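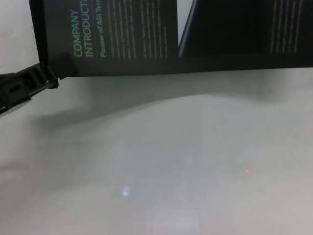
Figure 1. Folded company brochure, "Company Introduction" panel, print running bottom to top.

Unit 3: Reading a vendor's offer
Robotics Purchasing and Evaluation, February block
Notes by Paweena Saengthong. Lab sessions led by Decha Sriwong.

3.1 What comes in the packet

Most robot vendors send the same four papers: a company brochure, a data sheet, a quote, and a service agreement. Students tend to start with the brochure since it is on top. Start with the quote. It tells you what you would get for the money, and everything else in the packet can be checked against it.

The company introduction is still worth ten minutes. Look for the year the firm started, where support staff are based, and whether the firm builds the arm or resells it. Words such as "pioneer" are a claim about the firm. They tell you nothing about payload, reach or repeatability. Mark them in pencil and move on. The subtitle in Figure 1 begins "Pioneer of AGI" and is a fair one to practice on. Write down what a buyer would need to see before using that phrase in a report.

3.2 The case for this unit

We use the Rollura bench kit, offered by Drilberg through its reseller Brakside. The buyer is Kamolrat, a small packing firm that wants to hand short, repeated sorting jobs to one arm on one bench. You will write the review for Kamolrat.

The offer in brief:

Kit: one arm, one two-finger gripper, one controller, one wrist camera, cables and a bench plate
Warranty: 24 months on the arm and controller, 3 months on the gripper pads
Training: one day on site, up to four people
Software: first year included, later years priced separately
Stated pick success: 98 percent
Delivery: 29 working days from a signed order

The full quote is in the course folder. Prices are there and are left out of these notes, as Brakside revises them each term.

3.3 Checking a stated figure

Take the 98 percent. On its own it can't be compared with anything. Before it goes in your review, find out:

What was picked, and how many different items
How many tries were counted
Whether a second attempt on the same item counted as a success
Who placed the items, and whether they were laid out the same way every time
What the lighting was

The Rollura data sheet answers the first two and is silent on the rest. In your review, report the figure as "stated by vendor" and list the missing points under it. Do not replace it with your own guess.

Two in every 100 picks is also a different problem for different buyers. If a missed pick just stays in the bin, the arm can try again. If it drops a glass jar on a belt, someone has to stop the line. Ask Kamolrat's side which of these applies before you call the figure good or bad.

3.4 Thin paper and folded stock

Kamolrat packs printed inserts along with its goods, so folded sheets are part of the test set. They are harder than boxes for several reasons.

A folded sheet opens when it is held at one corner. Its outline changes as it moves, and a camera program trained on flat sheets may lose it. Dark print on a pale surface gives a clear outer edge, but small text on it may be too blurred to read, so do not plan on sorting by text unless the vendor shows it working at your distance. Shadows matter too. A sheet held over a bench puts a gray band under its lower edge, and simple edge finding can take the band for part of the sheet.

Decha's advice from last term's lab: run the paper items first, while there is still time to change the grip force. Groups that left them to the end had few usable results.

3.5 Service terms

Read the exclusions before the coverage. In this agreement the gripper pads are treated as wear parts, travel is billed after the first visit, and a controller opened by the customer loses its warranty. The phrase "next available engineer" has no time limit attached. Ask for one in writing.

Also check what happens to the software at the end of year one. The agreement says the arm "remains operable" - ask whether that covers the camera functions or only manual moves.

3.6 To hand in

A two-page review addressed to Kamolrat, with a one-line recommendation at the top: buy, buy with changes, or do not buy. Attach a table with three columns: claim, source, checked or not checked. Marketing phrases go in the table only if your review relies on them.

Bring a printed copy to the lab by 9:30 a.m. Reading for Unit 4 is the sample acceptance test in the course folder, first half only.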